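Left hand loses grip force on cup after a while, no error shown

Viltow Community Help > Humanoids > Hands and grippers

Yang
Posted May 30, 2023

Hello, I hope this is the correct section. We run a two-arm humanoid for bathroom tidying tasks. The left hand must take the mug by the sink, lift it and put it back near the wall. In the first part of a session everything is good. Later the left fingers close as usual, the controller reports "grasp complete", but the arm lifts and the mug stays on the counter or slides down through the fingers. Two days ago one mug fell into the basin and broke. The right hand never does this with the same grip program.

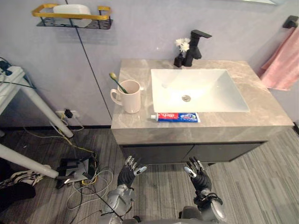
The log shows no fault code. The only strange thing I found is the finger motor temperature on the left side, which climbs slowly and then stays flat at 80 degrees. I have already changed the grip speed and calibrated the fingers again, two times. After a restart it works again for 36 cycles, then the same problem comes back. Is my hand broken, or is it a setting?

Diveck

Had the same, reinstalling the firmware fixed it for me. Try that first.

Privine

I do not think firmware is the cause, although updating will not hurt. A temperature that climbs and then stays flat looks to me like a thermal limit. On our hands the driver reduces the current when the motor is hot, and it writes this only as a warning, so you will not find it if your log filter is set to errors. Please open the full log and search for "derate".

"Grasp complete" can also mislead you. With our controller it means that the fingers stopped moving. It says nothing about force.
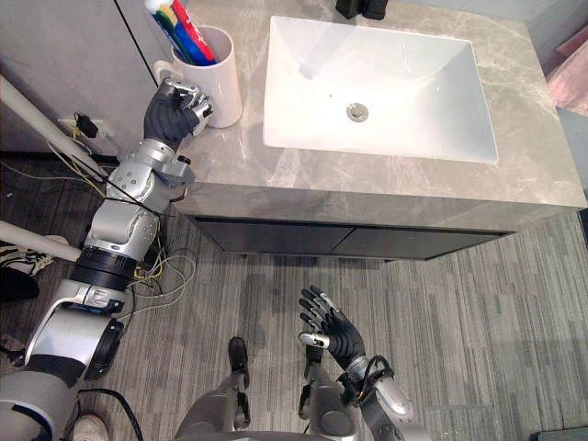
Last edited by Privine: May 30, 2023, 1 revision

What I would check, in this order:

Switch off the motor power and let the hand cool before you touch it. The emergency stop alone is not enough on our model, the fingers can still spring back.

Look at the hold current between cycles. Ours was set to 3000 mA by mistake, also when the hand was waiting open. We changed it to 900 mA for waiting and the heating stopped.

Compare the settings file of the left hand with the right one, line by line — the difference can be very small.

Add a force check before the lift. If the force is too low, the arm should stop and open slowly over the counter.

Until you know the reason, use a plastic cup and keep people out of the reach of the arms.

Yang

Thank you, "derate" is in the log many times. The hold current was different on the left side. I changed it and will write again when I have run a longer session.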